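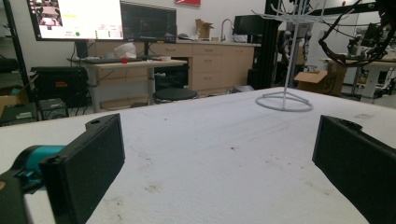

A hand-held gripper over one of the white worktables, with a wire display rack standing at the right. Photo: Proltell

Print this page | E-mail this page

PROLTELL PUTS ITS HOUSE RULES FOR HAND-HELD GRIPPER WORK OUT IN THE OPEN

LOSTANO, October — I'm Tala Geagea, I run shop practice at Proltell, and I've been wanting to write this release for a long time! As of this month our working rules for hand-held gripper tools are free for anyone to read, copy, mark up and argue with. We call the document the Ronanero Guide, after the building where most of it got written (in pencil, on the backs of packing slips, if you want the full history).

It runs 34 pages. I know that sounds like a lot for a tool you pick up and squeeze, but a good chunk of it is checklists with plenty of white space, and you can get through the main part over a long lunch.

Most of the safety rules we all know were written for arms that are bolted down. You draw a line on the floor, you put up a fence, you hang a stop button where people can reach it. A gripper in somebody's hand goes wherever that somebody goes, and our people were filling in the gaps with their own habits. Some of those habits were great. Some of them, well, I had a word.

The guide starts with the table. Before a session the operator clears everything that isn't part of the task, checks the covering for tears and lifted edges, and writes down any damage. Marks and scuffs are fine — we work on these surfaces all day and I'm not going to pretend they stay pretty. Anything that could catch a fingertip or tip over a light object gets fixed or moved first.

Then come the fingers. Pads are looked at before every session and again at the halfway point, mounting points are checked for play, and both fingers get changed together even when only one is worn. That last rule caused more grumbling than anything else in the book, and I'm keeping it.

Cables have their own chapter, and it's my favorite (yes, I have a favorite). Any cable or hose hanging near a work surface has to be kept out of the operator's reach path, and if it can't be, the task moves to a different part of the table. We ask for at least 2 feet of clear space between the working area and any powered arm, and a powered arm stays locked out while someone is working by hand beside it. If there's a second person in the area, they say so out loud before they step in. It feels silly for a week and then you stop noticing.

Tall, light items like wire racks and stands get a page to themselves, too. They're easy to knock with the back of the tool, where the operator isn't looking, so the guide asks for a slow practice reach around them before any real work starts.

We tried all of this out on roughly 400 sessions before I let anyone call it finished. Our friends at Caputo ran a share of them on their own floor and sent back a draft covered in red ink, and the chapter on handing a tool from one person to another is much better for it. Thank you, Caputo, and sorry about my e-mails.

I want to be clear that the guide is good practice and carries no legal weight. It doesn't replace your local rules, your tool maker's manual or your own risk assessment. Where one of those is stricter, follow the stricter one.

Shops, schools and labs can use it at no cost, and you're welcome to swap in your own name and your own numbers as long as you keep the change log at the back. We'll collect comments through the winter and put out a second edition in spring. I'd especially love to hear from people who work in tight rooms, or who are left-handed — the first draft pretty much forgot you exist, and I'd like to know if we've caught up.

About Proltell
Proltell develops hand-held tools and training methods for robot manipulation. The company is based in Lostano.

Contact
Tala Geagea, Shop Practice, Proltell
Requests for the Ronanero Guide can be sent to the press desk, and printed copies are available while they last.

Print this page | E-mail this page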